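Notebook, July, bench by the window

Morning, started a little after nine. Yiran Mao was already here and had put the kettle on.

The purpose today was to decide what we do with the table before the autumn work begins. I have written in this book two times already that the top is too soft, and each time I did not continue the matter. So now I try to write it properly.

The table came from the Amley room when they changed their furniture. It is wood, and it was oiled once, by me, with the oil from Pacheco which smells of nuts. I think one coat was too little. When I press with my thumbnail near the front edge, I can still make a mark. Yiran says that this is normal for such wood and I should stop pressing it.

What we did:

Wiped the top with a damp cloth, then with a dry one. Waited until after tea.

Sanded a test patch at the back left corner, by hand, with 200 paper. Went with the grain. The dust was fine and a bit yellow. I stopped when the surface felt even under the palm, which took longer than I had planned, because I changed the paper only once and should have changed it more.

Put oil on the test patch with a folded rag, very thin. Left it and wrote the time on a piece of tape: 10.40.

Checked the legs. The one at the back right is still short. The folded card under it has become flat again, so I cut a new piece from the Katska box. Better, but I would like a real foot with a screw. Yiran has seen such feet in the Bemulura catalogue and will ask for the price of four.

At noon the patch was still a little sticky. It has a darker colour than the rest, and I like it more. Yiran does not like it more. We agreed to look again tomorrow in daylight and not to discuss it under the lamp.
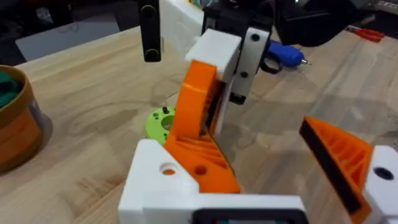
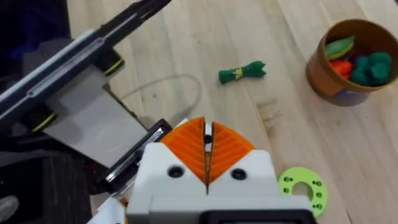 After lunch we spoke about a cover for the top. Three possibilities were on the list: a thick cloth, a sheet of cork, or nothing. Cloth moves when you lean on it. Cork I would have to glue, and then the oil was for nothing. I am for leaving the wood open and repeating the oil every few months, but then somebody must really do it, and I know who this will be.

Small things to remember: the lid of the oil tin does not close well, keep it standing. Used rags go outside, flat, to dry, and never in the bin. The 200 paper is nearly finished, order more together with the feet.

To do next: second thin coat on the patch. If it is hard after one night, sand the whole top, starting from the back. Ask Amley if they still have the drawer that belongs to this table. The rails for it are in the cupboard, second shelf, wrapped in newspaper.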